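Covering a big worktable with kraft paper and marking a grid on it - tips?
Posted by Analyn Belmonte, 2/12/22

Hi all! I have a long worktable with a top I'd like to keep clean, and I've been covering it with brown kraft paper off a roll. I also want squares marked on the paper so I can put things down in the same spot every time and write the spot in my notes (row and column, like a map). My first try was pencil and a yardstick. It took most of an evening, the lines rubbed away wherever my sleeves went, and by the end my squares were more like lazy diamonds.

Then I tried masking tape and liked it a lot better, but now I have new problems. The paper buckles in the middle, the tape tears the top layer of the paper when I pull up a crooked strip, and the ends keep lifting where people lean on the table. Do you tape the grid first and then lay the paper, or the other way around? And is there some trick to keeping the lines straight over a long table? I bought a Flimon roll of paper if that matters, it's the thinner kind. I'm not fussy about the squares being perfect, I just want them to look the same size from a normal distance!

Murdo Gourlay

Paper first, always. Roll it out the evening before and leave it flat with something heavy on both ends, and turn it so the curl faces down. Most of the buckling is just the paper remembering the roll. I used to tape all four edges right away and got a big bubble in the middle every single time. Now I fix one short end, walk to the other end smoothing as I go, pull it snug (not tight) and fix that, and only then do the long sides.

For straight lines, don't measure every strip from the last one. That's how you get diamonds - each little mistake gets added to the one before. Hook your tape measure on one corner, leave it there, and tick off all your marks down the whole side in one go. Same on the opposite side. Then you stretch each strip of tape from tick to tick. Hold it in the air above the paper, pull it a bit, line up both ends, and lower it. If you press it down as you unroll it, it wanders.

Do all the strips in one direction before you start the other way. And fold the ends over the edge of the table if you can, that's what cured the lifting for me. Thinner paper is fine if nothing sharp is going on it, but I'd go heavier next time.

Đức Phí

use the blue tape not the cream colored one. it comes off easier and you can see it on brown. thats all I changed and it fixed the tearing

Ignacio Olmedo

Agree with most of Murdo's answer, and yes to blue. I'd add a few small things from doing this more often than I wanted to.

Peel slowly and keep the tape low and folded back on itself. If a strip is crooked, fix it in the first minute or two. I've left them overnight and taken half the paper with me.

Make the squares bigger than the biggest thing you plan to put down. I made mine too small the first time and a plate covered the corners of 4 squares, so my notes were useless. With a plate sitting inside one square you can write down one square and be done. I cut a piece of cardboard to the size I wanted and slid it along the table as a check, no math needed.

Don't worry about smudges, brown paper gets them and they don't matter. I change mine when the lines start to go fuzzy. A wide roll is worth the extra money too, because a seam down the middle catches on everything and the tape never lies flat across it. Mine is a Rimier, 80 feet, and I'm still on it.

Oh, and number the rows on the tape itself if you need numbers, near the edge, so you can swap a strip without losing anything. I keep meaning to do that on mine and haven't.

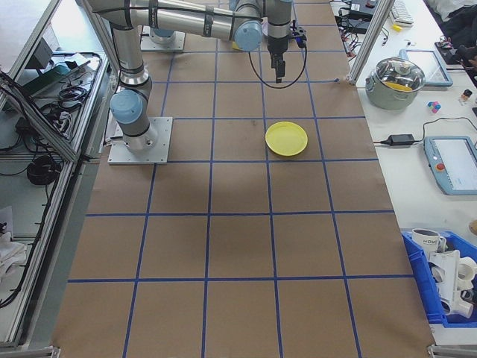
Analyn Belmonte

Thank you all, I'm sold on the blue tape and the cardboard trick! One more thing before I pull everything up: do you run the paper right up to the edge of the table or leave a little border? Mine stops an inch short on one side, and I can't decide whether to trim the other side to match or start over with a wider roll.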